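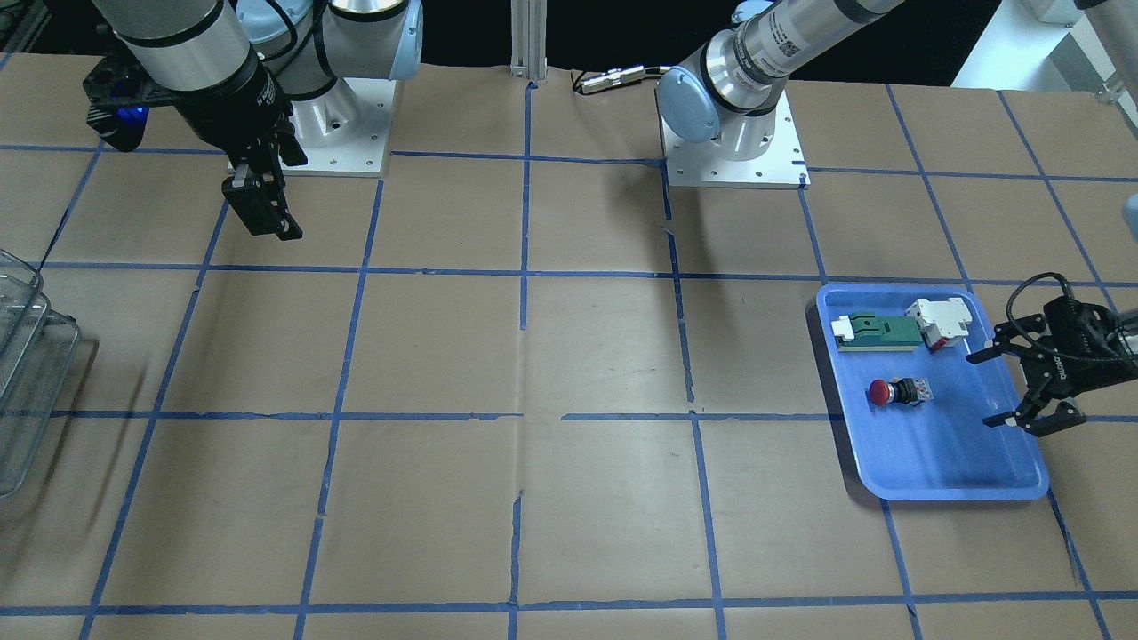

Henok Chala escribió:
Pues yo no me creo lo de la mano única. Llevo leyendo "cubre en una sola pasada" en los botes desde que tengo casa, y todavía no he visto la pared. ¿De qué color partías y a qué color ibas? Si era blanco sobre blanco, eso lo cubre hasta la leche.

tabique_flojo escribió:
De beis a blanco roto, salón y pasillo. La Pelmont monocapa, que es de la que preguntaba en el primer mensaje. Me piden 288 euros por lo que necesito y antes de soltarlos quiero saber si alguien la ha usado de verdad, no si la ha visto en un vídeo.

marga_yeso escribió:
Yo la usé en julio en un dormitorio. Iba de un verde manzana bastante subido a blanco y tuve que dar 2 manos, y en la esquina de la ventana tres. Buena pintura, ojo, no gotea y apenas huele. Pero monocapa, no.

lucas911 escribió:
Marga, es que de verde a blanco no hay monocapa que valga, lo pone en la ficha técnica. Dice "sobre fondos similares". Si la gente leyera la ficha nos ahorrábamos la mitad del foro.

marga_yeso escribió:
La he leído. En la ficha viene en letra pequeña y en el bote en letras como mi mano. No me parece mucho pedir que digan lo mismo en los dos sitios.

Henok Chala escribió:
A eso iba. Si el fondo tiene que ser parecido, estar liso, sin manchas y con imprimación, ya me dirás qué mérito tiene. Y la imprimación es otra mano, por mucho que la vendan en un bote distinto. El rendimiento, igual: ponen los metros por litro sobre una superficie que en mi casa no existe.

tabique_flojo escribió:
¿Entonces la Orngate normal de toda la vida y dos manos? Me sale bastante más barata.

lucas911 escribió:
Más barata si tu tiempo no vale nada. Cuenta el secado entre manos, volver a sacar el rodillo, volver a lavarlo. Yo pinté el piso de mi hermana con la Pelmont, beis también, y con una pasada bien cargada se quedó. Hace dos inviernos y ahí sigue.

rodillo_gordo escribió:
"Bien cargada" quiere decir que gastaste el doble de litros. Echa la cuenta de lo que compraste y de los metros que tenía el piso y luego hablamos.

lucas911 escribió:
Casi 18 litros, piso de tres habitaciones con techos. No me parece ninguna barbaridad.

rodillo_gordo escribió:
Sin los metros no me dice nada, pero vale.

marga_yeso escribió:
Tabique, un consejo aparte de la marca: compra el bote pequeño y pinta un trozo detrás de la puerta. Déjalo secar hasta el día siguiente y míralo con luz de mañana, porque por la tarde con la bombilla todo parece cubierto. Y lo que no gastes en pintura gástalo en cinta. La de carrocero barata me arrancó medio rodapié.

Henok Chala escribió:
Con la cinta tampoco me fío de los reclamos. La azul buena la he dejado puesta una semana y salió bien, pero en una pared recién enlucida se llevó la pintura igual que las otras. Depende más de lo que hay debajo que del rollo.

viejopincel escribió:
Nadie ha preguntado cómo está la pared. ¿Hay humo, grasa, humedad? En el pasillo seguro que hay roces de manos. Eso se lava antes, si no da lo mismo Pelmont, Orngate o la que anuncian ahora, la Seyoum esa — que por cierto cuesta un disparate y en la tienda no supieron decirme qué llevaba.

tabique_flojo escribió:
En el pasillo hay roces, sí, y una mancha vieja de una gotera ya arreglada. ¿La tapa la monocapa?

viejopincel escribió:
No. Te vuelve a salir amarilla. Tapamanchas en ese trozo, con paciencia, y luego lo que quieras encima.

lucas911 escribió:
En esto le doy la razón. La mancha va aparte con cualquier marca.

tabique_flojo escribió:
Bueno, me llevo el bote pequeño de la Pelmont y pruebo en el pasillo. Si en seco se transparenta el beis, compro la Orngate y a dar dos manos. Ya subiré el resultado.

rodillo_gordo escribió:
Apunta los metros, anda.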